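Unit 4: Floor Surfaces and Rolling Objects
Course handout, Flevby Center for Home and Interior Care
Prepared by Áine Dunne. Lab section led by Wael Erraji.

Read this before the April lab. Bring it with you, along with a pencil and your worksheet from Unit 3.

4.1 What the unit covers

Last time we looked at carpet and cork. This unit is on hard tiled floors, and on what happens when a light object is put down on one and left alone or given a push. You will need it for the room survey at the end of the course, where you have to say whether a floor is level enough for play, exercise, or wheeled furniture.

4.2 Terms

Joint: the line where two tiles meet. It may be filled or the tiles may simply butt together.

Field: the main area of a floor, away from walls and doorways.

Fall: a slope across the floor, given as a drop over a set distance. A fall can be deliberate, as in a shower room.

Lip: a difference in height between two neighboring tiles. Lips of up to 2 mm are passed in our survey. Anything more goes on the repair list.

Finish: how the surface reflects light. We use matte, satin, and gloss. The same floor can look matte from one spot and faintly shiny from another, so check it from at least two positions before you write anything down.

4.3 Looking at the bare field

Start with nothing on the floor. Get low and look along it – standing over it hides most of what you want to see. On a pale gray-white floor with no pattern, the thin joints are your only guide lines. Follow one joint with your eye as far as it goes and note any place where it seems to bend or step. Then do the same with a joint that crosses it.
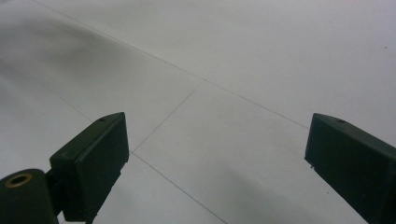

4.4 Placing the balls

We use ordinary tennis balls. They are easy to see on a light floor, and the felt keeps them from skidding. Marbles are too quick for beginners and will find every joint.

Set the near ball down first, then the far one, with a clear space between them. Let go without pushing. Wait for a slow count of 17, then write down whether either ball has moved and in which direction. Turn each ball so the seam sits differently and repeat.

A ball that settles against a joint has told you very little. Move it into the middle of a tile and try again.
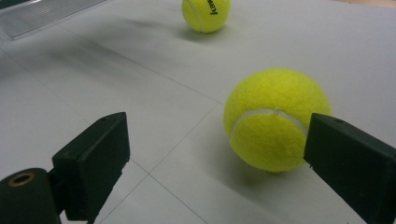

Fig. 4.2. Two tennis balls on light tile, with space between them.

4.5 Recording

Use the Briem sheet, one line per trial. Sketch the joints first and mark the balls on the sketch afterward. Note where the light comes from, as shadows can be mistaken for stains when you go back over your notes.

Reading for next time: Prurkness course reader, page 77 to the end of the chapter.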